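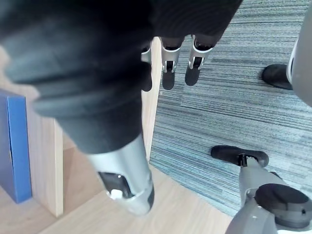 Setberg open day, notes from the visit

Got to Jelotville late because the bus drops you on the wrong side of the river and the footbridge is closed till summer. So missed the welcome talk and the coffee. Writing this up the same evening so sorry for the mess.

For anyone who hasn't followed it - Setberg is the old dairy on the hill road, empty for years, now turned into shared offices by Myklebust. They want small firms, one-person businesses, people sick of working at the kitchen table. March was the first time they let the public in past the front door.

Outside first. Brick all cleaned up, loading dock is now the bike parking, covered, good. Car parking is not good. 13 spaces and the hill road is permit only. I asked at the desk and was told there's "an arrangement coming" with the church lot. No date.

Inside they send you round in groups. Ours was too big and we kept bunching up in the hallways. Ground floor is meeting rooms and a kitchen, nice big sink, two dishwashers. Second floor is the open plan part. 92 desks when it's full, they said, and that sounds like a lot untill you remember how long that building is. Sound was better than I expected. Old dairies echo like crazy and they've obviously spent money on floors and ceilings.
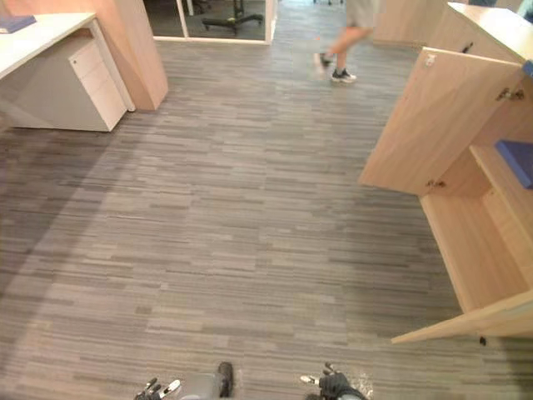 Setberg: striped carpet in grays and beige, white desk at left.

Prices. A fixed desk is 400 a month, includes heat, internet, a mail slot and two hours of meeting room a week. After that you pay for the room through Plernico, the booking system, and you have to use it, no calling the front desk. I tried it on my phone on the stairs. Took three goes to log in. Once it works it's fine.

Hot desks are sold by the day and they wouldn't give a price yet. Bit odd at an open day.

Storage was the thing everybody in our group wanted to talk about. Makes sense, if you have samples or paper files you can't be carrying them up the hill every morning.
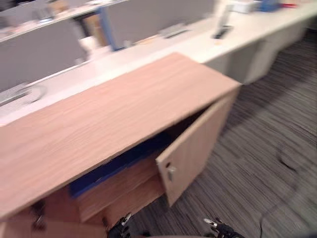 A woman in our group said she'd take a desk tomorrow if she could get a locked cupboard big enough for her tax files, and wanted to know if it was extra. Answer was that one cupboard comes with a fixed desk, a second one costs more, and hot desk people get nothing overnight. She wasn't thrilled. Her point was that half the people who would use hot desks are exactly the ones with no place to leave stuff.

Other bits, quickly. Doors open 6 am to 11 pm, weekends too. Elevator is in and goes to both floors. No dogs. Windows on the river side open, the ones on the road side don't, so pick your desk with that in mind come July. There's a phone booth thing on each floor, airless, I lasted one call.
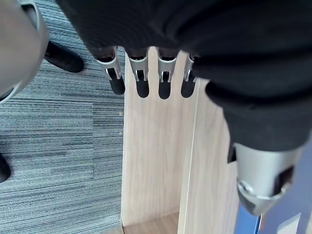

Fingers down, Setberg, open day afternoon.

Would I move in? Maybe in the fall, if the church lot happens. It's warm and quiet and the light upstairs is lovely after lunch. But 400 plus the bus adds up, and I'd want to see the place on a normal working morning with most of the desks taken, not with people wandering thru holding paper cups.

Myklebust is doing another open day before the summer, sign up goes through Plernico again. Take the earlier bus. The footbridge detour is longer than the map says.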